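# About Brarnura

Brarnura develops handling equipment and control software for the routine care of potted plants. Our customers are nurseries, interior planting contractors and a small number of garden centres. We work on the tasks that come after growing: removing dead leaves, clearing debris, turning and moving pots, and checking stock before it leaves the bench.

The company has two sites. The workshop, where machines are built and serviced, is in the Skullov building. Software and task development are next door in a smaller unit with a wooden floor, which is also where visitors are received.

## What we make

**Vulline** is a bench-mounted two-arm unit for pots up to 14 cm in diameter. It lifts, turns and sets down pots, with or without a saucer, and removes leaves that an operator has marked on screen. It does not decide by itself which leaves to remove. That function is under test and is not sold.

**Azar** is the task software. It stores a job as a series of short steps, each with a start condition, an end condition and a limit on force. A job written for one Vulline unit will run on another after calibration, which takes 30 minutes if the bench is level. Azar also keeps a log of every stopped step and the reason given for the stop.

Both products are supplied with a printed manual. Training is carried out at the customer's site.

## How a task is developed

Every job starts with manual work. A person carries out the task at a plain bench, with both hands, at normal speed, and repeats it on plants of different size and condition. The recordings are split into steps and compared. Only then is a first version written in Azar.

Broad-leaved foliage plants account for most of this work. Their leaves overlap, they bend under their own weight, and a leaf that has begun to dry behaves differently from a sound one: it may tear at the stalk, crumble between the fingers or stay attached by a strip of tissue. The saucer adds a second problem, as fragments collect in it and the pot can shift on it when one side is lifted.

The current leaf-care set contains 1640 recorded repeats. Repeats in which the pot was tipped or a sound leaf was torn are kept and labelled, as the software needs them to set its limits. 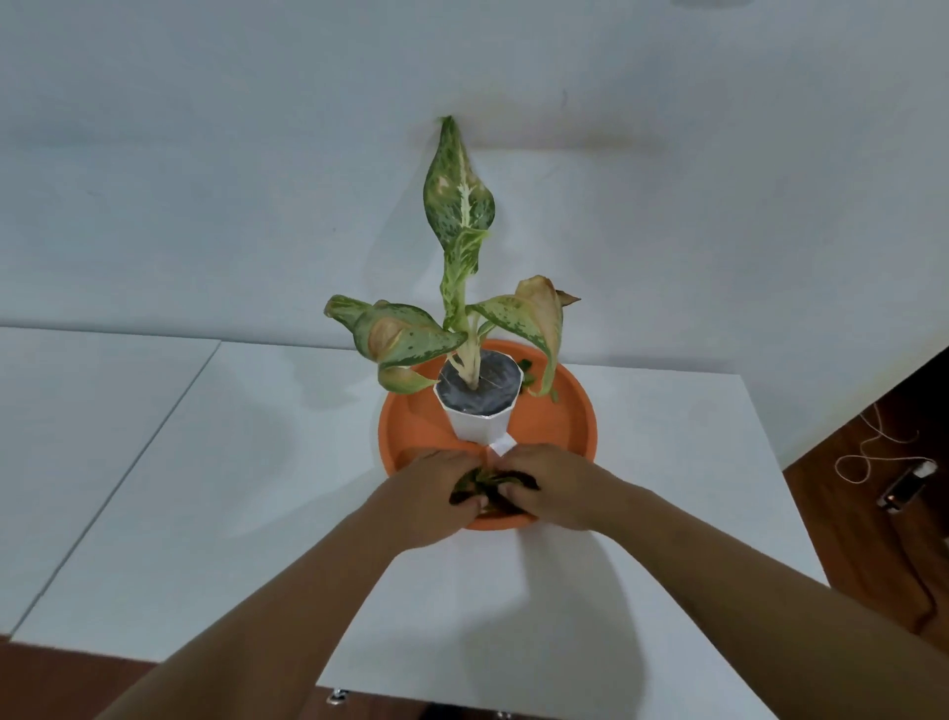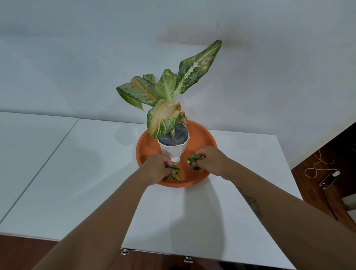
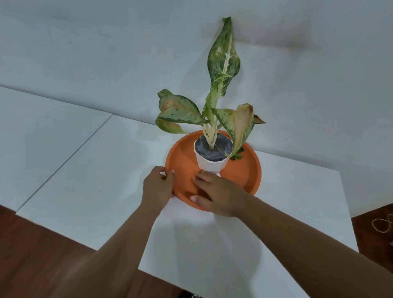 *Two-handed bench work on a variegated foliage plant, with the pot standing in an orange saucer.*

Hand work also gives us the order of the steps. Our first job file for leaf removal cleared the saucer after every leaf. The people doing the task by hand mostly left the clearing until the end, or did it when a hand happened to be free, and the job was rewritten to match. The later version is shorter and stops less often. The remaining stops are nearly all caused by the gripper closing on two leaves at once.

## The open day

We hold one open day a year, in February, when the nurseries we work with have time to attend. Places are limited to 50, as the smaller unit has one entrance and the bench area must be kept clear while a machine is running.

The programme this year was as follows:

- manual leaf care at the bench, with step markers shown on a monitor
- the same job on a Vulline unit, run at half speed and then at full speed
- a fault session, in which pots were placed off centre or turned the wrong way and the unit was left to stop or recover
- questions, and a tour of the Skullov workshop in two groups

The fault session was the longest item and drew the most comment. The unit recovered from off-centre pots in most cases. It did not deal well with a pot placed on the rim of its saucer, and stopped each time with a force warning. This was the intended response, but several visitors pointed out that on a working bench a stop of this kind would hold up the line until someone walked over. A retry step has since been added to Azar and is being tested.

Visitors also asked about soft-stemmed plants, wet foliage and pots with angled sides. Our position on each is the same as it was on the day:

- **Soft-stemmed plants:** not supported. The lowest force setting is still too high.
- **Wet foliage:** supported for lifting and turning only. Leaf removal should wait until the leaves are dry.
- **Faceted pots:** supported, provided that the gripper pads meet two flat faces. The turning step has to be set to the number of faces, otherwise the pads close on a corner and the pot slips.

## Visits at other times

Customers and colleges may arrange a visit outside the open day. A normal visit lasts half a day and includes manual work at the bench, for those who want to try it, and one machine demonstration. Groups are asked to send a list of the plants they handle beforehand. We do not run machines on plants brought in by visitors unless these have first been checked for pests - please tell us early if you intend to bring any.

Loose sleeves, lanyards and long necklaces must be removed or tied back before entering the bench area. Eye protection is supplied.

Requests should be made through the contact form, giving the size of the group and any access needs. Registration for the next open day opens when the programme has been fixed, and existing customers are told first.

Page last revised 28 April 2024.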